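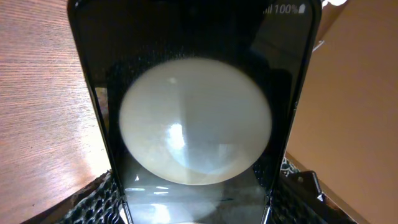
Wrist view, phone station. The status bar reads 100%.

Open afternoon at the Nevcombe lab: manipulation benches

The Nevcombe lab opened its manipulation benches to visitors in November. The program covered small electrical tasks of the sort found on any desk: handling a phone and its packaging, plugging and unplugging adapters, operating rocker switches, and routing light cable. Two stations ran in parallel from 1 p.m. Visitors could follow the wrist and head views on a monitor beside each bench.

Satish Rathore gave the opening talk, which dealt mostly with reflective surfaces. A dark phone screen returns the ceiling light to the wrist camera as a large pale disk, and a depth estimate taken through that disk is poor. The current software, Girnik, masks saturated regions and fits the outline of the object from its edges. Edge fitting takes 380 ms per view on the bench computer. Rathore said that the figure is acceptable for a slow approach and too long for closed-loop correction near contact.

Questions from the floor concerned polarizing filters. These were tried last spring on the Moranetti bench and dropped after the loss of light made the cable tasks worse.
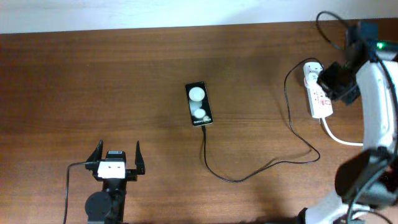 Head view of the bench, with a small black device on the table and its cable running to the power strip.

Cable tasks took up the second hour. Thin black cable on wood grain is segmented reliably under even light. Shadows are harder, as they run parallel to the cable and have nearly the same width. The method shown was developed by Tomomi Hoshino and compares the head view with the wrist view before committing to a grasp point. A shadow lies flat on the table in both views. A raised loop shifts between them.

Hoshino's training set for this comparison holds 1,068 paired views, all recorded on wooden tabletops. Performance on patterned cloth has not been measured. Visitors who asked for the data were given the contact sheet for the Yadav project, which handles release requests.

The remaining time went to sockets and switches. Three-pin plugs need a straight pull, and a gripper that closes off-center tends to rock the plug in its socket. Girnik therefore aligns the fingers with the long axis of the extension lead before descending.

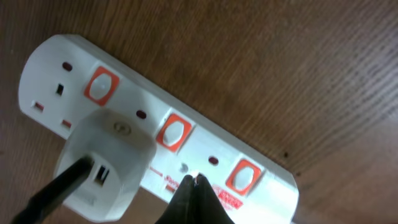
Switch pressing uses the same alignment step with the fingers closed. Force is limited at the wrist, and the approach stops at first contact before the press begins. The stop adds time to each cycle, and Rathore intends to remove it once the contact estimate has been checked on more than one type of rocker.

Attendance was limited to 16 people per session. Slides from both talks can be requested at the Nevcombe front desk. The bench layout drawings are being revised and will be added to this page when the new camera positions are final.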